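Jelle Verbeke letters by hand and then scans at a resolution most printers consider wasteful. The second volume of Clakidden, his comic about a salvage town in 1890, runs to 93 pages, and every balloon on them was drawn with the same two nibs.

"The script comes in from Olga as plain text, one panel per paragraph," he says. "I mark the word count beside each balloon. Above 22 words I send it back."
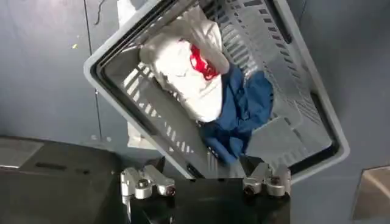 White and blue garments in a gray basket.

Olga Prata, who writes the series, accepts most of those returns. She works from a page grid of six panels and departs from it only for chapter openings. "A fixed grid tells me how much dialog I can afford," she says. "In the first book I ignored that, and Jelle had to shrink the lettering on the harbor pages. It reads badly in print."

The new volume moves the story inland to Mireck, where the surveyor Bouvier is mapping a flooded mine. Prata wrote the underground chapters with almost no captions. Verbeke inked them with a brush and kept the blacks solid, using no gray tone until the survey party reaches the lower gallery.
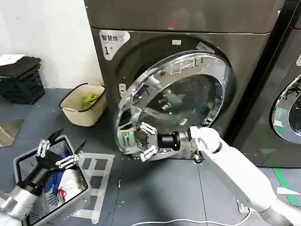 Dryer 1号, door open.

The print run is 3000 copies on uncoated stock, which absorbs more ink than the paper used for volume one. Verbeke adjusted for it by thinning his lines at the scan stage. "We ran two test sheets. On the first, the hatching closed up on the night pages. On the second it held."

A third script is half finished. Prata will say only that it returns to the coast and that Bouvier's map is wrong in one place. Verbeke has not read it yet. He expects the first chapter in September.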